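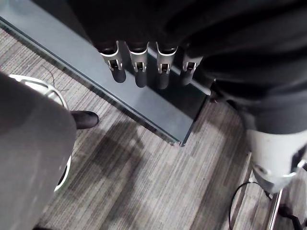 Home Laundry Kitchen Floors Tips Archive

Reading time: 2 minutes

I have a bad habit of dropping dark clothes wherever I happen to be standing, and for years that meant black fleece on the living room carpet and then a whole evening with the lint roller. So these are my rules for soft black things, learned the slow way!

Fold them off the floor. A low-pile carpet looks clean (mine is gray, it hides everything) but it gives up fuzz the second a knit touches it. I hold the sweater up by the shoulders, give it 4 good shakes, and fold it in the air as far as I can before it goes down on anything.

Glass tables are fine for folding if you wipe them first. Smoky glass shows every speck, so at least you know what you're dealing with. A barely damp cloth, then a dry one, and let it sit while you get the basket.

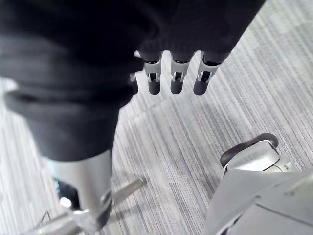

Bunching is the other thing. If a fleece gets carried around in a wad, the creases set in and the nap goes flat along the folds. Drape it loosely over your arm instead, and if it's already creased, hang it in the bathroom for 30 minutes while somebody showers. Works better than my iron ever did.

And wash them inside out, cool water, no towels in the load. I forgot that last part in February and I'm still picking white fluff out of the cuffs.

Recent tips
Getting candle wax out of a rug
Streaks on a glass coffee table
What to do with single socks
Sweater storage for small closets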